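Speaker notes: What two days of training can and can't teach you
Talk for the Ollach evening group, 25 minutes plus questions

Slide 1. Title
Say hello, say I'm not a doctor. I took the Dretevley breathing and tapping course last November and paid for it myself. Nobody from Dretevley has seen these notes.

Slide 2. What they sell
Two days in a hotel, a workbook, a certificate. Price when I went was $458. The recorded version is $239 and you get the same certificate. Pause here. Ask the room what the certificate is for, and let them answer before moving on.

Slide 3. The claim
Read it out slowly: "2,069 clients helped." Then ask:
Helped with what?
Who decided they were helped?
How many came once and never returned?
I wrote to ask. I got a friendly reply and a discount code for level two.

Slide 4. What I liked
Be fair on this one. The breathing part was pleasant and I slept well that night. People were kind to each other. Somebody listening to you for an hour is worth something, and a lot of folks in that room hadn't had it in a long while. None of that tells us whether tapping on your collarbone does anything.

Slide 5. The Holst chart
This is the one that matches each body part to an old upset. Left knee is a quarrel with your father, and so on. I asked where the matches came from and was told "clinical experience." Whose? No answer. If time is short, skip the knee story.

Slide 6. Why people feel better anyway
Bad spells pass. We sign up when we're at our worst, so the next month is usually an improvement whatever we do. Draw the wavy line on the flip chart. Mark the low point and write "course" next to it. Go slow, this is the part people ask about later.

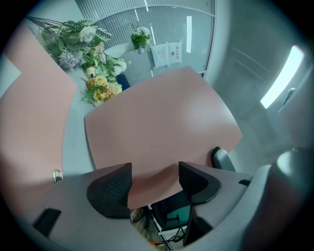 Artificial flowers and a pink tabletop

Slide 7. The Gerkon study
It gets quoted on the sales page, so it has to be dealt with. No comparison group. People rated their own stress right before and right after, with the trainer standing there. I'd have given a nice score too. Don't sneer at it, just read out the method.

Slide 8. Questions to ask before you pay
Can I get my money back after day one?
What would you tell me not to use this for?
Will you ever tell me to stop my medicine? (If yes, leave.)
Is there a level two, and what does it cost?

Slide 9. Questions from the floor
Someone will say it worked for them. Thank them and ask what else changed that month. Don't argue. If anyone asks about a particular illness, send them to their own doctor. Handouts are by the door, price list on the back.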